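FOR IMMEDIATE RELEASE
16th February

Dorovcombe opens refitted workroom, speckled gray surfaces and pleated white curtains throughout

Dorovcombe has finished the refit of its ground-level workroom and is taking bookings now. Space to hire by the half day or full day. Sewing groups, craft clubs, repair evenings, small classes.

Job took 6 weeks. Old carpet out, old blinds out. In their place a plain speckled gray finish picked by project lead Tamás Fodor after a lot of back and forth over samples.

"We wanted something you can drop a pin on and still find the pin," said Fodor. "Ok, maybe not a gray pin. But it sweeps up quick and it doesnt show every bit of thread."
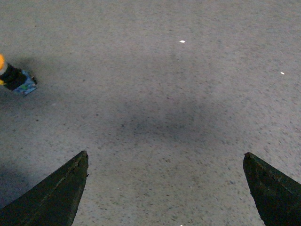 Speckled gray surface at the Dorovcombe workroom, with darker flecks of charcoal and brown.

Room covers 470 square feet. Fitting by Cison. Curtains sewn by Lahlou to a design from Danylo Nechyporuk, who asked for full pleats and plenty of fabric. White, no pattern. Hung to keep the light soft for close work like hand stitching and cutting.

"People said go darker, it'll mark," Nechyporuk said. "They wash. Take them down, wash them, put them back up."
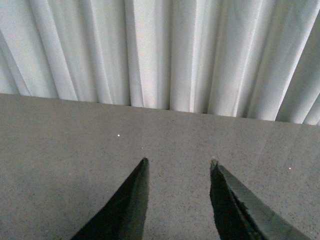 Bookings are open through to the end of June. Regular groups get first pick of evening slots, and anyone who used the old room keeps there usual time if they confirm by email. Tea and coffee included. Bring your own scissors please, ours go missing.

Storage shelves still to come, supplied by Alska. Room stays open while they go in.

Media contact: Vitalii Tkachuk, Dorovcombe press desk. Visits by arrangement, larger photos on request.

ENDS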